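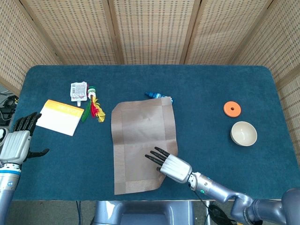

How to plan a sketching walk for your local group

I've been leading sketching walks along the creek at Galtcombe for a few years now, and people often ask me how to get one going in their own neighbourhood. It's easier than you'd think, and such a lovely way to spend a morning!

1. Pick a short route. Ours is 1,271 metres from the footbridge to the old boat ramp, and it easily fills two hours once everybody has stopped to draw a heron (or a bin, which can be surprisingly good fun).

2. Walk it yourself first, at the same time of day. Look for shade, seats, a tap and the nearest loo. I do mine with a thermos and a pencil, and mark three or four stopping places on a printed map.

3. Check with your council about group bookings in the park. Ours wanted a form filled in well ahead, so leave yourself plenty of time.

4. Keep the gear simple. A small sketchbook, a soft pencil and a bulldog clip for the wind will do. Heiðrún Þrastardóttir brings a tiny tin of watercolours and shares it with anyone who looks longingly at it.

5. Give each stop one little task. At the first we draw only outlines, at the next only shadows, and at the paperbarks I ask for five minutes on a single patch of bark. Beginners find this much friendlier than being told to draw whatever they fancy.

6. Finish somewhere you can sit down together and pass the books about. Showing your pages is optional, always, and do say so at the start.

In July we set off an hour later, when the frost has gone off the grass, and I pop a few spare pairs of fingerless gloves in my bag. If it's bucketing down, we put it off a week and I message everyone by seven in the morning.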